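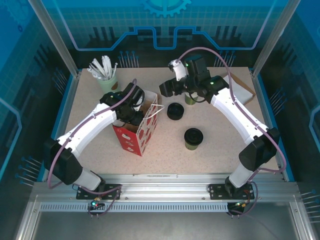
2 min read

I have kept a diary since I was 7, so when Plallmont advertised an open day at its notebook works in Bekthorpe, I signed up before asking how far Bekthorpe was. Four hours by bus, for the record. I spent them writing about being on a bus.

Home | Journal | Slow Living | Visits | Shop

The tour began with herbal tea and a short film about finding your true self on paper. My true self wanted a cookie. Then came the binding floor, and I forgave the film everything. Sheets went in flat at one end and came out as the Sanna, 196 pages, sewn so it lies open without a fight. Our guide let us try the stitching by hand. Mine looked like a dog had been consulted.

Upstairs was the Muvgate room, where you sit in silence and write a letter to the person you were ten years ago. I rolled my eyes and took a pen. I told her to keep the apartment and skip the bangs, and then I wrote almost 100 words about my mother that I had no plans to write. The woman next to me was crying. I had something in my eye too, probably lint.

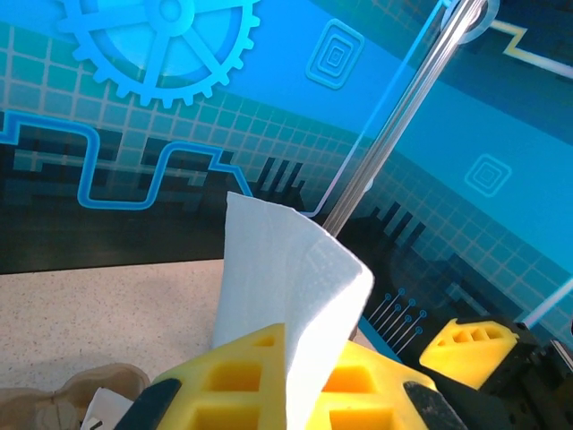

Paper towel between two yellow gripper fingers.

The gift shop, of course, was the only way out. I bought three notebooks to help me want fewer things. One is for gratitude, one is for dreams, and the third has a very nice cover.

Go in March if they run it again, and eat first. The café closes at 2, and the tea doesn't count as lunch however mindfully you drink it.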